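Doucette Housing Services
Resident Handbook: Care of Small Workshops and Utility Rooms
Revised 4/21/22

Residents who keep a workbench in a garage, basement or utility room are asked to read this section before the start of the heating season. It covers cleaning, storage, cords and walls. Questions may be sent in writing to Cormac Keogh at the Rindano office.

Dust and sweeping

Sweep from the back wall toward the door, and begin with the highest shelf. A dry broom raises fine dust, which then settles on finished work and on open cans. Sprinkle the floor lightly with damp sawdust before sweeping, let it sit for a few minutes, and collect it with a wide pan. Concrete floors may be mopped once a month with warm water and a small amount of dish soap. Do not use wax on any floor where a ladder will stand.

Vacuum filters should be tapped out over an outdoor bin after each use. Paper filters cannot be washed. Foam filters may be rinsed in cool water and must be fully dry before they go back in the machine.

Hand tools

Wipe steel tools with a lightly oiled cloth at the end of each job. Surface rust on pliers, chisels and saw blades can be removed with fine steel wool and a few drops of light machine oil. Rub along the length of the tool and finish with a clean rag. For heavier rust, soak the tool overnight in white vinegar, rinse it well, dry it at once and apply oil.

Wooden handles dry out in heated rooms. Sand any rough spots, then rub in boiled linseed oil and allow it to soak in before wiping off the excess. Cloths used with linseed oil can catch fire on their own when left in a heap. Spread them flat outdoors until stiff, or place them in a metal can filled with water and closed with a tight lid.

Cords and cables

Most damage to a cord occurs near the plug or at the point where it enters a tool. A cord should leave the tool in an easy curve and should never be pulled tight around a corner or wrapped around the tool body for storage. Coil long cords loosely, fasten them with a cloth strap and hang them from a wide peg. A nail is too narrow and will crease the outer cover over time.

Any cord with a cracked cover or a loose plug is to be taken out of use. Electrical tape is not an acceptable repair.

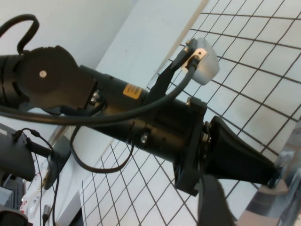

Black cable looped at a joint, with a white wall behind.

Extension cords are intended for short-term use only. They may not be run under rugs, through doorways that close on them, or above a ceiling. Residents who need a permanent outlet at the bench should submit the standard request form and wait for approval before buying any materials.

Walls and panels

White painted walls near a bench show marks quickly. Most scuffs can be removed with a soft cloth and a paste of baking soda and water, applied with light pressure. Test the paste behind a door first, as it can dull a glossy finish. Grease marks should be blotted with a paper towel and then washed with diluted dish soap. Rinse with clean water and pat dry.

Hanging panels must be fixed to the studs. Leave a small gap behind each panel so that hooks can be seated properly, and place the heaviest tools at the lowest level. Check the screws every September and tighten any that have worked loose.

Paints, glues and finishes

Keep all liquids in their original containers with the labels facing out. Storage should remain above freezing and below 70 degrees. Before closing a can of paint, wipe the rim, lay a piece of plastic wrap across the opening and tap the lid down with a rubber mallet. Write the room and the color on the lid in permanent marker.

Wood glue that has become stringy will no longer hold and should be discarded. A clogged glue tip can be cleared by soaking it in warm water and pushing a toothpick through the opening.

Leftover solvents may not be poured into any drain. They are accepted at the Justiner collection point, Bay 4, during posted hours. Containers must be sealed and may not exceed 2 gallons each.

Inspection

Utility rooms are inspected once a year with written notice. Walkways must be clear, the electrical panel must be within reach, and a working fire extinguisher must be mounted near the exit. Replacement extinguishers are available from the supply desk, Room 116, on presentation of the old unit.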